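Force feedback clipping in Bremwood GT - what gain are people running?
Forum: Sim Racing > Wheels and Setup

pikeo_lad
Since the May update my wheel goes numb in the middle of fast corners. Base is the Driko belt drive, in-game gain at 100, driver strength at 100. On the Vermeulen circuit the long right-hander after the bridge has no detail at all. The force loads up, hits a ceiling and stays there, and I can't feel the front tyres let go. Same car and same setup were fine before the patch. Has the output been rescaled?

threequarterlock
Sounds like clipping. Turn on the telemetry overlay and watch the torque bar. If it sits flat at the top through the corner, the game is asking for more than the base can give and everything above that is thrown away. Drop the in-game gain and leave the driver at 100.

pikeo_lad
Bar is flat at the top for the whole of that corner. I've tried gain at 80 and it still touches. My thumb buttons also stopped mapping, but that's a separate matter. 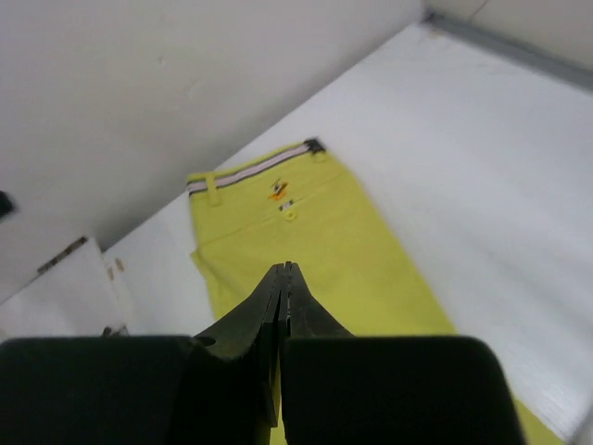
oldkerb replied that 80 is still far too high for that base. The GT cars have a lot of caster and the patch added the aero load to the steering rack force, which it left out before. I run 31 in the Pikeo saloon and 17 in anything with big wings.

threequarterlock
17 is very low. At that level you lose the small signals under the base's own friction. A belt drive has a dead zone near centre, and you will be steering by sight on the straights. I would rather clip briefly on kerbs and keep the rest.

oldkerb
Which is what the minimum force setting is for. I have mine at 6. Below that the centre is vague, above it the wheel rattles on the straights. Set minimum force first, then gain.

apexandtea
Agree on the order, disagree on the number. 6 made mine oscillate hands-off in the pit lane. It depends on belt tension, and no two of these bases leave the factory the same.

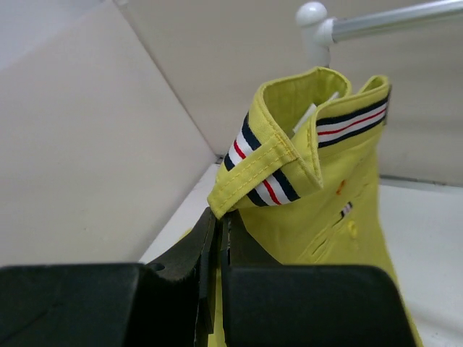
Yellow polo shirt, collar with navy, white and red tipping.

pikeo_lad
Did some testing this evening. Driver 100, minimum force 6, damping off, same fuel load each run. With gain at 31 the bar peaks at the top over the exit kerb only. Through the long right-hander I can feel the front go light before it slides. At 17 it never touches, but the wheel is dull in the slow chicane.

threequarterlock
That fits. Save it per car. The game stores gain in the car profile now, so changing it in the saloon won't alter the GT.

apexandtea
Worth checking the steering filter too. The patch reset mine to 30, and that much smoothing hides exactly the detail you are after. It also adds lag - not much, but you notice it when catching a slide. 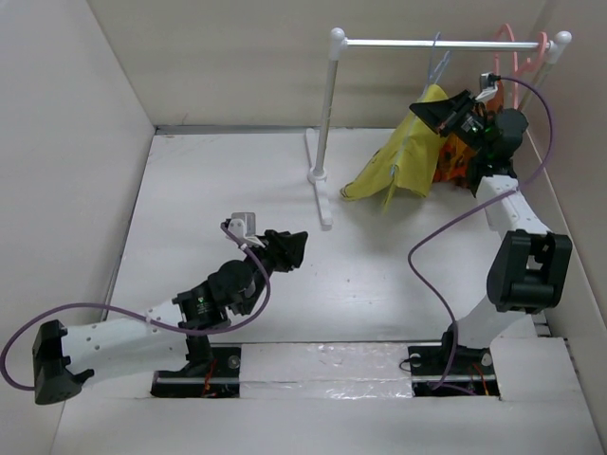

Does the filter need a restart after changing it?
It applies as soon as you leave the menu, but the driver strength needs the base powering off and on.

oldkerb
Mine was reset as well. Back to zero and the kerbs are sharper. I still say 31 is too much for the winged cars.

pikeo_lad
Filter was on 30 here too. Now at zero. Keeping 31 for the saloon and will try 24 in the GT. The thumb buttons were a profile conflict, sorted by deleting the old one.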